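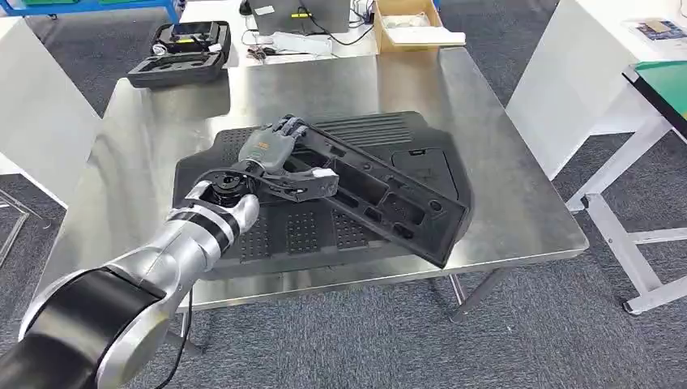

The Machine in Doolan

Last updated: 11 May 2026

Glória Figueiredo found the letter in the drawer with the takeout menus. It was addressed to her mother, who had been dead since November, and it was from a woman named Aurora Torres in Doolan. The letter said the sewing machine was still in the back room and was not in anybody's way, but Ermelinda should come and get it whenever she liked. It had a phone number at the bottom.

Glória had never heard of Aurora Torres. She had heard of the sewing machine. Her mother, Ermelinda Sampaio, had talked about it for years as a thing that was gone, in the same voice she used for the house in Starkthorpe and for her first husband. Glória had always assumed it was sold.

She called the number. A woman picked up on the second ring.

"I'm Ermelinda's daughter," Glória said.

"The tall one?"

"There's only me."

"She said you were tall," said the woman. Then she asked how Ermelinda was, and Glória had to tell her.

They arranged it for the end of the week. Doolan was 346 miles away, and Glória's car would not have made it past the county line, so she asked her neighbor. Armindo Patrício had been retired a long time and liked to drive. He said yes before she had finished asking. He brought a thermos, a bag of oranges and a road atlas that still showed the old bridge at Godberg.

"They took that bridge down," Glória said.

"I know where it was," said Armindo.

They left while it was dark. He drove with both hands on the wheel and stayed under the limit. He did not ask about the sewing machine until they stopped for gas.

"Is it worth something?"

"I don't think so. She made my school clothes on one. I don't know if it was that one."

"Then you should ask the woman."

"I'm going to."

He peeled an orange and gave her half. A truck pulled in on the other side of the pump, and the driver got out and stretched with his arms over his head. Glória watched him go in to pay. She was trying to remember the sound of the machine and kept getting the sound of the refrigerator in the old kitchen. 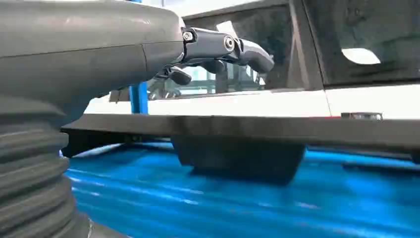 Aurora Torres lived behind the body shop her nephew ran, at the end of a road with no sign. The nephew was Clem Tamihana, and he came out wiping his neck with a towel and told them to go through, she was expecting them. They had to walk the length of the shop. Armindo went slowly, with his hands behind his back, the way he walked through museums. He stopped where a long dark gray rail ran along in front of a white vehicle, and he looked for a while at the blue on the near side of it, a hard bright blue with a shine like wet candy. "My brother had a boat that color," he said. Glória took his elbow and moved him along.

The back room was through a kitchen. Aurora was small and had a cane that she mostly used for pointing. She pointed it at a chair for Armindo and then at the corner.

The machine was under a bedsheet. Glória lifted the sheet off and folded it before she looked. It was a Terkunov, black, with the gold lettering rubbed down to nothing on the side where a hand would rest. The wooden table had a burn on it from an iron. She knew the burn. She had been sitting under that table when it happened, and her mother had said a word that Glória repeated the next day at school.

"I thought she sold it," Glória said.

"She did. She sold it to me, for 400 dollars." Aurora sat down on the bed. "It wasn't worth that. She needed the money, and she wouldn't take it as a loan. So I bought it. The agreement was that she could buy it back."

"For how much?"

"For the same. And she paid it. Small amounts, in envelopes, five dollars, ten. It took her years. The last one came two summers ago, and I wrote and told her it was hers and to come and get it. She never came."

"Why didn't she?"

"I don't know," said Aurora. "I thought you might tell me."

Glória pulled out the little drawer on the left side of the table. Inside were bobbins, a tape measure and a card of snaps with a few missing. There was also a bus ticket to Doolan, one way, never used. She turned it over. On the back her mother had written a figure in pencil, 711, and underlined it.

"What's this?"

Aurora held it out at arm's length. "That's not hers. That's her writing, but she wasn't here to put it in the drawer. She must have mailed it with an envelope and I stuck it in there."

"What's the number?"

"Your guess is as good as mine. A locker? A room?"

"A song in the hymnbook," said Armindo from his chair.

They both looked at him.

"It could be," he said. "They go up that high."
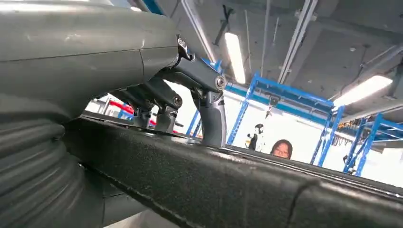 A round silver bolt head and a smaller screw.

Clem carried the head of the machine out to the car himself. He said the table would come apart if they were careful, and he got down on the floor and showed Glória which screws to take out. He gave her the screwdriver and let her do it. One of them was stuck, and he put a drop of oil on it and they waited. He asked what her mother had been like. Glória said she was strict and that she sang when she thought the house was empty. He nodded and tried the screw again, and it turned.

Aurora stood at the kitchen door with a jar of pickled peppers for the trip. She would not come out to the car. She said her knees did not like the step.

"You should use it," she said. "It wants using. The belt is new. I changed it."

"I can't sew," said Glória.

"Well," said Aurora.

They wrapped the machine in the bedsheet and wedged it behind Armindo's seat with the atlas. It was already late in the afternoon. On the way out of town Armindo asked if she wanted to stop anywhere, and she said no, and then a few miles later she asked him if he knew any of the hymn numbers by heart.

"Thirteen," he said. "I know number 13."

"How does it go?"

He thought about it as far as the next light. Then he cleared his throat and sang it, not very well, with all the verses, and Glória held the jar of peppers in her lap and kept the bus ticket flat against the lid with her thumb.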